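Rental Guides > Umura House > Kitchen > Section 3: The Counter and the Bread Box

3. SETTING UP THE COUNTER

Welcome to the part of the guide that guests skip. It was written by Brian Laizer after one long summer of looking for the bread, and revised by Faustino Tapia, who has stronger feelings about crumbs.

The kitchen has plenty of counter and everyone uses the same two feet of it. The steps below spread things out a little. Allow 30 minutes the first time, most of which will be spent discussing where the toaster goes.

3.1 Breakfast end

1. Put the toaster oven at the end of the counter with the two-slot toaster beside it. Yes, there are two machines for toast. We have had this conversation.
2. Fold one kitchen towel and keep it within reach. Take it off the toaster oven before you turn the oven on.
3. Lay the big butcher-block board flat on the counter behind the toaster, with the French press near one end of it.
4. Stand the bread box against the tile with the drawer facing out, and check that the drawer opens all the way without hitting anything.

CAUTION: Unplug the toaster before you go looking for anything inside it. Bread goes in the slots. Anything made of wood comes out before you push the lever down.

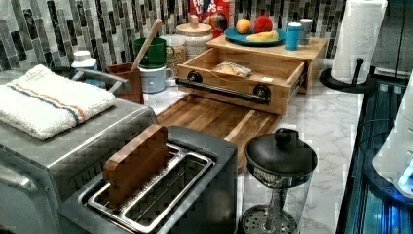
5. Bread stays in its plastic bag, and the bag stays in the drawer. A loose loaf will be a doorstop by Friday.
6. Use the top of the bread box for the fruit plate. Heavy pans do not go up there, however tempting the height.

NOTE: The drawer has a bar handle. Pull it straight toward you. Guests who pull it sideways get to read Section 7, "Getting the Drawer Back In."

3.2 Snack tray

1. Set the large tray on the counter, beside the dark cutting board. It may overlap the board if space is short.
2. Lay chip bags flat. Standing them up looks smarter and lasts until someone closes a cabinet.
3. Carry the tray by its cutout handles with both hands, even if you are only going as far as the couch.
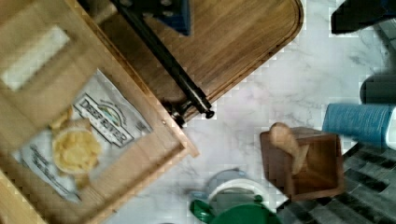
Fig. 3-2. Light wooden tray with a bag of Deep River chips laid flat.

4. Wipe the groove in the dark board after cutting anything juicy. Do this before you admire how well the groove worked.

CAUTION: Neither the tray nor the boards can go in the dishwasher. The last board that did came out shaped like a canoe.

3.3 Taking the drawer to the table

The bread box drawer lifts out, and some households find it handy as a second tray. We were against this at first and have since given up.

1. Empty the drawer of bread. Shake the crumbs into the sink.
2. Pull the drawer to its stop, lift the front an inch, and bring it toward you.
3. Put it down on a flat part of the table and load it with whatever people are going to ask for anyway.
4. Bring the teal plate over as well and leave it where small hands can reach.
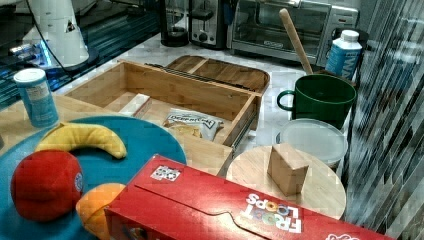

5. Cereal boxes may lie on their sides if the inner bag is rolled shut. If it isn't, you will be finding cereal until December.
6. The rolling pin can live handle-up in a mug. Choose a mug you don't plan to drink from, and one heavy enough not to tip.
7. Lids go back on containers before anyone leaves the table. Faustino asked for this one in capitals and was outvoted.

NOTE: When you are done, slide the drawer back in empty and then add the bread. Loading it first makes the runners stick, and there is only so much candle wax in the house.

Continue to Section 4, Sink and Drying Rack.

51 shares | 3 comments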